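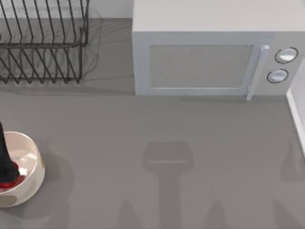 Omcombe sim kitchen, bowl at front left, rack and microwave along the back.

23/09/2025

Back on the Lollora set. Goal is 900 demos in the sim kitchen, and the logger stood at 563 when I sat down. Split stays as agreed: 300 held for the second countertop layout, the rest on this one.

Changed the reset script first. It was putting the bowl back at the same spot to the millimeter, so the policy would have learned the spot and ignored the bowl. Now it shifts a little each reset and turns by up to 90 degrees. Rack and microwave stay fixed.

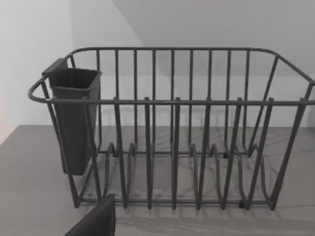
Wrist views go in at full rate now. The old export dropped every other one and the arm positions drifted out of step with them by the end of an episode. Re-exported this month's batch with the Golestani converter and spot checked a few, timestamps line up. August or older: leave alone, different joint order.

Bad demos still get saved but with the fail flag set. Please don't delete them, Cellitix wants them for the scoring model. Long pauses at the start can be trimmed, pauses in the middle stay.

To do: shadows on/off switch in the config, second operator login, disk is filling up again.
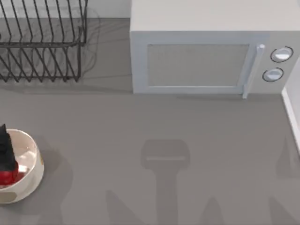 Do we keep a demo if the first grasp misses and the second one works?
Keep it, flag it as a retry, and leave the miss in. The last model had hardly any recoveries to learn from and froze after a bad grasp.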